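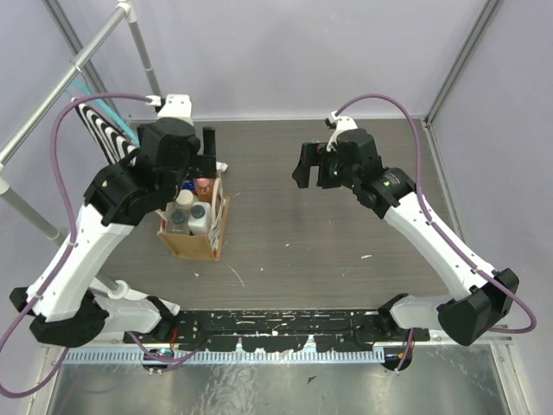 Hawi Teshome

Wednesday, 4:10 pm

Tramico two-arm kit, trial day 2. Bottle caddy on the table, both grippers up over it. Purple cables have slack to spare – want a clip near each base before long runs. Luik quote is 3,000 for the pair, support extra, 90 days to send back. Still no word on spare fingers, asked twice.

Ran teh pick script 80 times this morning, log is on the shared drive. Cardboard caddy slides if you bump it. Tape tomorow. Dondgate wants our notes by noon.

2 comments · 0 shares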